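What the grippers changed on the packing side

Posted June 9, 2025

Print this page | E-mail this to a friend

I've been at Visport long enough that I packed by hand for years before the robots came, and people keep asking me what it's like now. My brother-in-law thinks I sit in a chair and watch. I don't sit much.

We started with the hand-held grippers in February. You hold one in each hand and do the job the way you'd do it with your fingers, only slower, and the recordings go to Kullon, who train the arms on them. Teodor Engström and I did most of the first batch. My wrists hurt for two weeks and then they didn't.
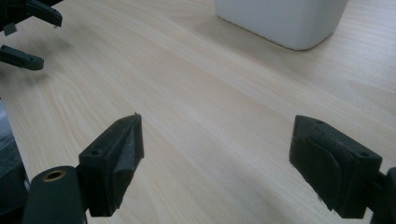

The pay question came up right away. Ayanda Botha asked at the first meeting whether we'd get the higher rate for recording, and the answer was no, then maybe, then yes after she put it in writing. It comes to 52 cents an hour more. I'll take it, but for teaching a machine my job I thought it would be a bigger number.

Nobody on our shift has been let go. Two people who left weren't replaced, and I count that as a change even if the office doesn't. Of the 37 of us, nine now spend part of the day recording or checking what the arms did. The rest pack like before, with fewer of the dull small boxes.

What I didn't expect was the upkeep. The pads on the fingers wear, and they pick up lint from everything. Frøydis Eide keeps the log and wants a note any time a pad lifts or frays. I used to skip the note if the thing still gripped. I write it down now, after she showed me a full afternoon of recordings that had to be thrown out.

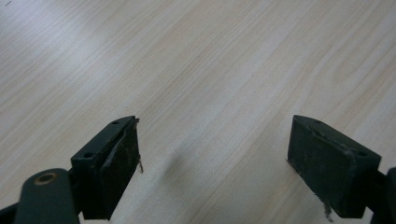

Fingers over the bench, with loose fibers at the pads.

I miss talking while I work. You can talk while you pack, but I can't do it with the grippers on, and Teodor can't either, so we save it for lunch. Next month they want us to start on the Grulasier orders, which come in soft bags. I've told Frøydis I want more time per bag and she's asking.

Print this page | E-mail this to a friend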